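Why Does Elastic Stretch? 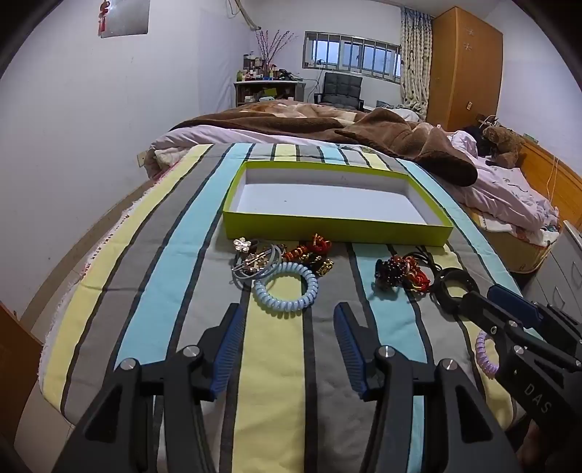
Hair ties with beads and gold-colored bars, next to a green box.

Pull a hair tie and it gets longer. Let go and it snaps back. A piece of string won't do that, however hard you pull. What is different about elastic?

The secret is rubber. Most stretchy bands have thin threads of rubber inside, with cloth wrapped around the outside. The cloth keeps the rubber from catching on your hair.

What is rubber made of?

Everything is made of tiny bits called molecules. In rubber, the molecules are very long and thin, like cooked spaghetti in a bowl. They are curled up and tangled together. When you pull, they straighten out. When you let go, they curl up again.

Where does it come from?

Some rubber comes from trees. Workers make a thin cut in the bark, and a white, milky liquid called latex drips into a cup. Other rubber is made in factories from oil.

Fresh latex rubber gets sticky in hot weather and stiff in the cold. To fix this, factories heat it with sulfur, a yellow powder. The sulfur ties the long molecules to each other in many places, so they can't slide apart.

Why do hair ties wear out?

Each big stretch can make tiny cracks in the rubber. Sunlight and air slowly damage it too. After a while the band goes loose — or it breaks.

Try it yourself

At the Plondosdale Children's Museum, visitors hang small weights on a rubber band and measure it each time. You can do this at home with a rubber band, a paper cup and some coins. Hang the cup from the band, add one coin at a time and write down the length.

Word to know

Elastic: able to go back to its first shape after being stretched.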